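Meltthorpe stationery drive opens Thursday, notebooks wanted most

The spring stationery drive in Meltthorpe opens Thursday at 4 p.m. and the ask this year is simple. Notebooks. Any size, ruled preferred, blank is OK too.

Organizer Uzma Ghauri says the target is 1000 items before the end of the month. Last year's drive closed well short of that, mostly becuase word got out late. So word is going out early.

"Pens we get by the bucket," Ghauri said. "Paper is what runs out. A kid can go through a notebook in a few weeks if the teacher likes long answers."

Drop-off is at the Akanda Community Rooms, side entrance, next to the bike racks. Front door stays locked after 3, so don't wait there.

Part-used notebooks are welcome again. Tear out what you've written on and leave the rest. Spiral ones are easiest to clean up, and sorters go through those page by page before they get passed on. Loose ruled sheets go in a separate pile and end up as scrap packs for the homework club. Covers that have come away can come in too - a roll of clear packing tape lives on the sorting table.

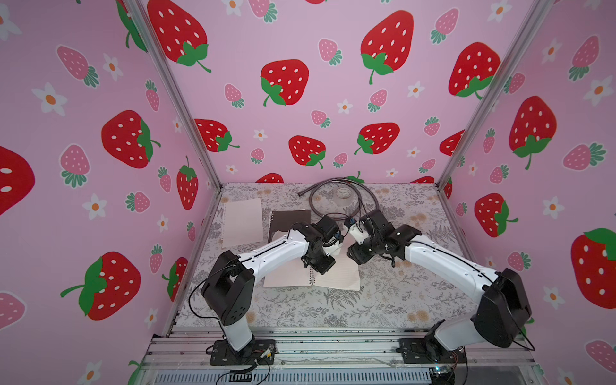 What they'll take

Notebooks and exercise books, new or part-used. Loose ruled paper, any amount. Pencils, erasers, rulers. Clear tape, glue sticks. Folders if the clips still work.

What they won't: dried-up markers, diaries with dates already printed, anything damp. Last year 2 full boxes had to be thrown out after sitting in someones garage all winter. Please check for mildew first.

No textbooks either. The library handles those, ask at the desk.

Sizes

This comes up every time. The schools on the list don't all want the same thing. Younger grades get the small pads. Middle school wants B5 or close to it, with 8 mm lines if there's a choice, says Danish Warraich, who is doing the school lists. Wide lines for the little ones, narrower for the older kids who write small.

Covers with a blank space for a name are handy. Books get handed out in class stacks and mix-ups are constant, Warraich said. Plain covers preferred over cartoon ones for the older grades - "they're picky, I was too."
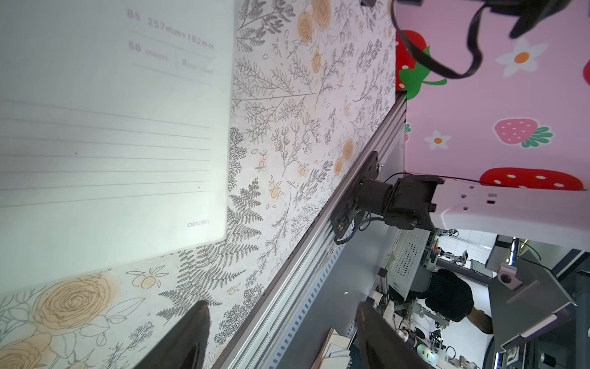
A white B5 notebook, 50 sheets, with lines on the cover for a name.

Griketti, the copy shop on the corner, has put in 100 notebooks to get things started. Owner Vesna Vasić said customers can also buy one at the counter and leave it in the box by the till. Those get picked up Thursday evenings.

Sorting help is needed too. Shifts run 2 hours, tables and chairs provided, bring your own coffee. Maham Baloch is keeping the sign-up sheet, on the board inside the side entrance. Under-14s fine with an adult along.

Packs go out to schools the week after the drive closes. Teachers who havent sent in numbers yet should do so now, Warraich said, and include line width this time.

Can't get to the rooms? Leave a note at Griketti with an address and a good time to call. Pickups inside town only.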